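From: Gladys Nina
To: Brekano Allotments and Gardens list
Date: May 15, 2025
Subject: Re: watering while you're away

Torbjørn Hägglund wrote:
> We're off for 20 days in September and I dread coming home to
> crispy beans again. Does anyone use those clay spikes, or is
> it better to beg a neighbour?

Beg a neighbour, Torbjørn! I tried the spikes two summers running and they emptied in 3 days (mine were the cheap ones, mind). What did work was a thick mulch, a really good soak the night before, and Dayana popping in with a can - she got all the courgettes she could carry, so no hard feelings.

Pick everything before you go, even the tiny beans, or the plants will think they're done for the year.

Pots are trickier. I'd bunch them together in the shade and stand the thirsty ones in a washing-up bowl. Indoors I just move things back from the window and hope for the best. 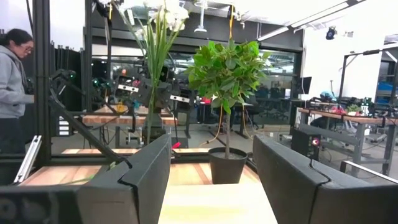
Little potted tree, with the white flowers to its left

Sze-wing, have you still got that long hose? I'd love to borrow it if so.

Gladys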